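Last updated: 16 September 2022

We use cookies to remember which pages you have read. Ask a grown-up if you want to change the settings.

What is a mountain hut?

By Asabe Effiong

Imagine walking uphill all day. You've eaten your sandwiches, your legs feel like jelly and the nearest town is now a tiny patch of roofs far below you. Then you come round a bend in the path and there, on a shelf of rock, is a house with its lights on and soup on the stove!

You've found a mountain hut, and you're going to spend the night in it.

Is it a real hut?

The word "hut" makes most people think of something like a garden shed. Some mountain huts really are that small, with one room, a stove and a couple of bunks. Others are enormous. The Bandeck Hut, where I stayed for the first time in June, has 60 beds, a drying room and a dining room with long tables where everybody squashes in together.

Huts come in two main sorts. A staffed hut has people living in it for the walking season. They cook the meals, look after the building and keep an eye on the weather. The person in charge is often called the warden or the guardian (which sounds like somebody from a story with dragons in it).

An unstaffed hut has no one living there. You may find a stove, some blankets and a few pots, or you may find four walls and a roof and nothing else. You bring your own food, and you leave the place tidy for whoever comes next. In Scotland, simple shelters like these are called bothies.

Why would anyone build a house up there?

Long ago, the people who needed shelter in the mountains were mostly herders, traders and travellers. Herders took their cows, sheep and goats up to the high meadows in summer, where the grass was fresh. Traders and travellers crossed the mountains on foot or with mules, and a storm on a high pass could be very dangerous. In some places monks opened their doors to anyone who came by.

Later, people began climbing mountains for fun! Big mountains can take more than one day to climb, so climbing clubs started to build huts part of the way up. You walked to the hut one day, slept, and set off for the top very early the next morning. People still do exactly that.

Plenty of hut visitors today never go near a summit. They walk from one hut to the next, day after day, carrying only what they need. It's called hut-to-hut walking and I think it's one of the best holidays in the world.

How does the food get there?

Most huts have no road, so you can't send a lorry full of potatoes. If the hut is lucky, there's a little cable lift just for goods. Boxes go into a sort of metal basket and ride up the hillside on a wire. People aren't usually allowed in it, however much their feet hurt. (I did ask.)

Other huts get their big deliveries by helicopter at the start of the season. Flour, pasta, tins and fuel are packed into a net, and the net hangs underneath on a long rope. Helicopters cost a lot of money to fly, so the warden has to plan very carefully. Forget the salt and you could be in for some boring dinners!

Some huts still use mules or donkeys, and in many places people carry fresh things up on their backs. The bread at Bandeck comes up from the village of Egger like this, and there are 173 steps cut into the rock on the last steep bit. It was delicious bread. I had a third slice, out of respect.

What about water and electricity?

There's no big pipe from the town. Water might come from a spring, from melting snow, or from rain collected on the roof. In a dry summer there may be very little of it, so some huts have no showers at all, and others sell you a short one that stops when your time is up. Be quick with the shampoo.

Electricity often comes from solar panels. A few huts have a small water wheel or turbine in a stream. The power has to cover important jobs first, such as the kitchen lights and the emergency radio, so you might not be able to charge a phone. Bring a book or a pack of cards. At Wavorwood, which is my favourite of the smaller huts, the whole dining room joined in one game of snap and it got VERY loud.

Where do you sleep?

In a dormitory, which is a bedroom shared by lots of people. Some dormitories have bunk beds. Others have one extra-long platform with mattresses side by side, and you all lie in a row like sardines.

The hut normally gives you a pillow and a blanket or duvet, but washing and drying sheets is hard work when water is precious. So each visitor brings a sleeping bag liner. It's a thin sheet sewn into a bag shape, and you slide into it before you pull the blanket over you. You can buy silk ones that squash down to the size of an orange. Cotton is cheaper and a bit heavier, and if someone in your family can sew, an old sheet or duvet cover does the job nicely. Pick a pattern you like!
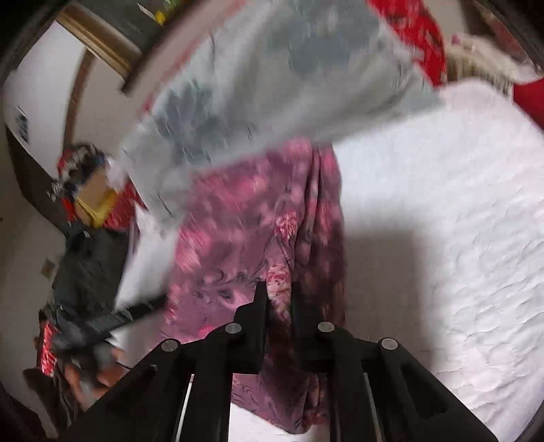

Flowery cloth in purple and pink.

To make one, fold the sheet in half lengthways, then sew along the bottom and most of the way up the side. Leave a gap near the top so you can climb in without doing a wriggling dance that wakes the entire room.

Hut rules

Every hut has its own rules, and they're normally pinned up near the door. You'll meet these ones nearly everywhere:

Boots off at the entrance. There's a rack for them, and often a pile of funny rubber clogs to borrow.

Write your name in the hut book, along with where you're going next. If somebody goes missing, rescuers can look at the book and know where to start searching.

Be quiet when it's lights out. Bedtime is early, as climbers may get up long before sunrise.

Take your rubbish home with you. Yes, even the apple core.

Book your bed before you go. If your plans change, ring up and tell the warden, who may otherwise be worried that you're lost.

Can children stay?

Yes! Lots of huts love having families. Choose one with a short, safe path to start with. The Ternex Hut is only 2 hours from the car park, even with stops for throwing pebbles in the stream, and it has a donkey. Go with adults who know how to read a map and check the forecast, and turn back if the weather looks bad. The hut will still be there another day.

Words to know

Dormitory: a bedroom shared by many people.

Pass: a low place between mountains where you can cross from one side to the other.

Summit: the very top of a mountain.

Warden: the person who looks after the hut.

Try it at home

Pack a bag for one night in a hut. You'll need a warm jumper, a waterproof, a torch, a toothbrush, a liner, spare socks, water and snacks. Now put it on and climb the stairs ten times. Would you take anything out? I always start with too many jumpers.

More to read

Why do hotels have a front desk?
How does a sleeper train work?
Who lives in a lighthouse now?
What is a passport for?
100 words for travellers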